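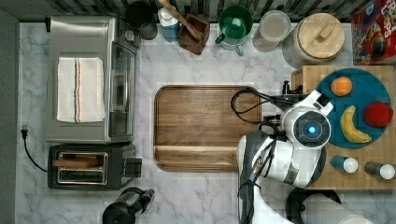

The arm at its kitchen counter, with the fruit plate close by.

Breakfast is the hardest meal of the day, at least if you ask the students in the Trarkmont robotics club, who have been trying to teach a robot arm to help with it since September. They meet after class, drop their backpacks in a heap by the door, and argue very cheerfully about bananas.

The banana is a sore subject. An apple or an orange is more or less the same whichever way you come at it, but a banana has a right way and several wrong ones, and the club has tried them all (some of them many times over!). Their notebook for the fall lists 962 attempts at moving one piece of fruit from the teal plate to the big brown wooden board, and 234 of those have the word "banana" next to them in red ink, usually with an exclamation point and once with a small drawing of a face.

Kuo-hua Tse, who started the club and still brings the snacks, wanted the work to happen on a counter that looked like somebody's home, toaster and cereal box and all. "My own kitchen never has a bare spot in it," he told me, moving his coffee so I could sit down. "I didn't want them to learn on a bare table and then be surprised by a mug."

So the students learn to plan around mugs. One pair writes the moves, another pair watches the gripper and calls out when it drifts, and everybody else offers advice, wanted or not. They named their program Flevov after a long vote that I was asked not to describe in detail, and the runner-up, Cotum, now belongs to the club's group chat.

The next thing on the calendar is the open evening on 16/11/2018, when families will be invited to call out a fruit and see what the arm does about it. The club has $3,000 for the whole year, and a good piece of that is already spoken for by a spare gripper. Tse says the bottles come after the fruit, and after the bottles, maybe, the toast.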